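About Rillon

Rillon makes and refinishes panels, worktops and storage units for kitchens, workshops and classrooms.

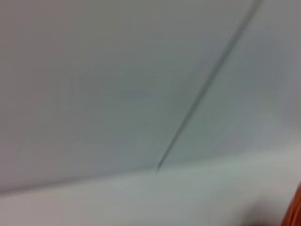

Imre Barta started the business in 2000 in a rented unit in Brerneck. Zhenhua Tang joined 4 years later and now runs the finishing room. We moved to our present building on Grilthorpe Road when the first unit got too small - the spray booth alone took up half of it.

Most of our work is in pale colors, grays and off-whites mainly, and we keep 87 shades on file. If you bought from us before, we can usually match your finish from the order number. We ship 900 panels in a normal month, more in June when schools refit.

Small orders are welcome. Visitors can see finish samples at the front counter. Please call ahead for measuring appointments.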